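Two grippers, one T-shirt, no winner yet

I have now spent most of November folding laundry for science, which is more folding than I did in the previous 14 years combined. My mother would like to know why none of it is hers.

The question was supposed to be simple. We had two sets of jaws to try on the handheld grippers, the stiff ones from Belora and the softer ones from Plirden, and I was to find out which of them picks up a hem better. Emese Balogh wrote the test plan. It fits on one page and has the word "just" in it five times.

A T-shirt hem is a miserable thing to grab. The Belora jaws close with real conviction and then come up holding air, or the table, or both layers plus a pleat you didn't ask for. The Plirden ones give a little when they touch down, so you can slide a tip under the edge and pinch. They also let go whenever they feel like it, usually at the top of the lift. 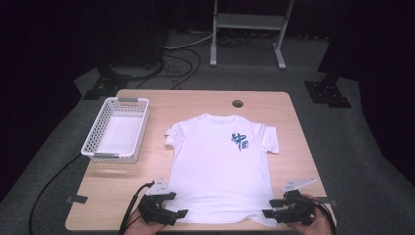 Going in at both bottom corners together helped a lot. One hand at a time, the free corner drags and you spend the rest of the fold chasing it. I did 56 folds per set, and by the end of the second set I had opinions about cotton that I can't share with my family.

The cables deserve their own complaint. They are long enough until you turn your wrist, and then they pull just hard enough to spoil a good pinch. Emese says to route them over the shoulder. I tried it and felt like a badly rigged parachutist — but my drops went down, so over the shoulder it is.

For now I'd take the Plirden jaws for shirts and the Belora ones for anything with a thick seam. Towels are next. Emese has added a second page to the plan.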